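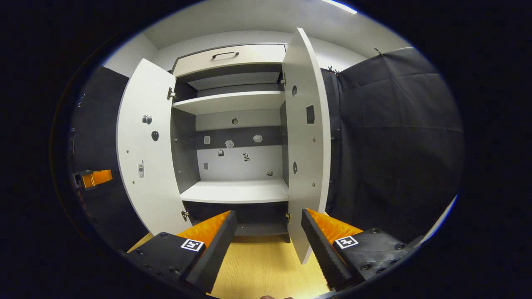

Domelmont Public Library, Local Data Desk

zilley-listings: README

Text of secondhand furniture ads from the Pediso board, cleaned up and put in one table. Cabinets, wardrobes, dressers, shelves, a few beds that slipped in. 888 ads. English only.

Please read the part about prices before you plot anything.

What's in the folder

listings.csv - the main table, one ad per row
terms.csv - 103 furniture words and the spellings people use for them
places.txt - neighborhood names we kept, the rest were merged
changes.txt - not kept up very well, sorry
old/ - first version of the table. Don't use it. Kept so that old links still work.

Where it came from

Pediso was the paper and then online notice board for Domelmont. When it closed, the Iordache family, who ran it, gave the library the leftover ad text on a disk. Just the text, no photos from sellers and no account data. The name Zilley is from the street the office was on. The set has no other connection to Zilley Street, we get asked.

Ads on the paper board were typed in by Pediso staff and you can tell. Lots of abbreviations: "wht", "dbl dr", "gd cond", "buyer colects". We left them alone. If you need clean text use terms.csv to map them, it catches most of the common ones.

Columns in listings.csv

ad_id - made up by us, not the Pediso number
month - month name only, lowercase. No year, the disk didn't have it for most ads and guessing was worse
source - paper or web
title - as written
body - as written, phone numbers replaced with [phone]
item - our label, one word: cabinet, wardrobe, dresser, shelf, desk, bed, other
color - from the text only. Blank if seller didn't say
width_in - inches, blank if not given
height_in - same
price - see next part
area - neighborhood, or "out of town"
sold_flag - ignore for now, see Known problems

Encoding is UTF-8. Commas inside the body are quoted. Line breaks in the body were turned into a space, so tables that sellers typed by hand look like mush.

Prices

Price is a string. This is on purpose. Sellers wrote "30 or best offer", "free if you carry it", "swap for bike", and "make me smile". We didn't want to turn those into numbers and lose them. If you strip it to digits you will get nonsense for ads with more than one item, the first number is often for the lamp and not the wardrobe. 0 means the ad said free. Blank means no price was mentioned, which is not the same thing!! People keep merging these.

Labels

The item label was done by hand at the desk by 2 readers working seperately, then they compared. Where they disagreed they talked it over and picked one. Most of the trouble was cabinet vs wardrobe. Rule we ended up with: go by the seller's word in the title, then the body, then "other". We don't correct a seller who calls a bookcase a cabinet. If you think they're wrong, fine, relabel your own copy.

"Armoire" counts as wardrobe. "Hutch" counts as cabinet. "Chest" is dresser unless it clearly has a lid, then other. "Unit" is a mess, check the body.

What it's OK for

Word lists, spelling variation, how people describe size and condition, teaching a class to clean a table. The high school uses it every January for the spreadsheet unit and it works well for that.

What it's not OK for

Furniture values. Anything about who sold what. Trying to work out adresses from the area column. Some neighborhoods had very few ads so we folded them into the next one over, and the list of what went where is in places.txt.

Known problems

- Duplicates. Sellers reposted the same ad with a lower price. Exact copies are gone, near copies are still in.
- sold_flag is from a column on the disk that we don't understand. Might mean paid for, might mean expired.
- Some heights are in feet but sit in the inches column. Anything under 10 is suspicious.
- "white" and "off white" and "cream" are all kept apart in color. Same for "gray" and "grey". Lowercase it and merge if you want.
- Paper ads are shorter because sellers paid by the word. Don't compare lengths across source without thinking about that.
- A few ads end mid-word. They were like that on the disk.

Using it

Free to use and share, non-commercial. Say "Domelmont Public Library, Zilley listings" somewhere. If someone finds their own old ad and wants it out, write to the Local Data Desk with the ad_id and it goes in the next version.

Fixes

Bring them to the desk, Saturday mornings are best, or send a csv with ad_id, column, old value, new value. No screenshots of spreadsheets please. Fixes to the body text only if it's our typo and not the seller's.

To do

sort out the feet/inches thing
near duplicates
add the missing terms for corner units
ask the family about sold_flag again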